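Home | Kitchen | Storage | Cleaning | Contact
Print this page | E-mail this page

Setting up a hot drinks corner

30 January 2021

A drinks corner needs one surface, one tray and a fixed place for the mugs. Allow a depth of at least 14 inches so that a tray can sit flat with room behind it.

1. Clear the surface and wipe it with a damp cloth. Dry it before anything goes back.
2. Choose the mugs that stay out. Limit these to one per person plus a spare. The rest go in the cupboard.
3. Place the tray centrally. It marks the working area – keep jars and tins off it while pouring.

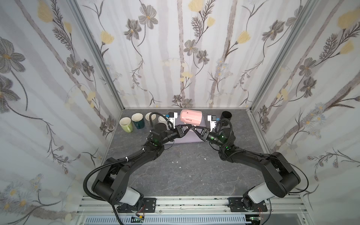

Mugs should be kept to one side of the tray, never on both. A single row is easier to reach than a cluster and leaves the pouring area clear. Lining them up on the left, with the tray in the middle and the pink box on its far end, keeps the near part of the tray free for filling. Mixed colours are useful, as each person can keep to one. A dark cup can go on the opposite side for spoons.

4. Store tea bags in a lidded box. A Lanis box of the 200 size holds a month's supply for four people.
5. Sweep up crumbs and sugar daily with a dry brush, then wipe. On a dark patterned top, pale specks show at once.

Comments (3)

teapot_lid: Mine is a Rastogi tray and it slides. Any fix?

kmr: Rubber shelf liner, cut slightly smaller than the tray.

Dunmore4: Did this in November. Handles all facing out saves a lot of fumbling.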